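Curkham Institute of Trades and Design
Furniture and Soft Furnishings, Unit 6
Handout: Occasional chairs and their coverings

Scope of this unit

This handout supports the lecture on upholstered seating for lounges, waiting areas and reading rooms. Students should read it before the July practical and bring a printed copy to the workshop.

Terms used in the lecture

Inside back: the face of the backrest against which the sitter leans.
Outside back: the rear face, normally covered last.
Top rail: the uppermost member of the frame. On many modern armchairs it is padded and rounded so that no hard edge is felt through the cover.
Piping: a cord enclosed in a bias-cut strip of fabric and sewn into a seam. It may match the cover or be chosen a shade lighter or darker.
Loose cushion: a separate seat or back cushion that can be removed for cleaning.

Colour and weave

Pale greys and grey-greens are widely specified for shared rooms. The colour of a woven fabric should be judged at the chair, in the light of the room where it will be used. A swatch held flat on a bench will often look darker than the same cloth stretched over a curved back.

Piped edges

Where piping follows a rounded corner, the seam allowance must be clipped so that the cord lies evenly. Puckering at the corner is the most common fault in student work. Set the corners first and work towards the centre of each side. 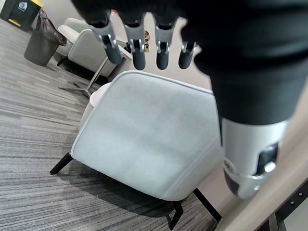
Fabric for the practical is cut from the Petersen roll, stock number 1081. Cushion pads are held in Store 214 and must be signed out. Each student will cover one back panel with two rounded corners and a continuous piped edge. Panels are assessed on the evenness of the seam, the alignment of the weave and the finish at the join.

Required before the practical

Complete the cutting plan on the reverse of this sheet, with all measurements in millimetres. No width may exceed 1000.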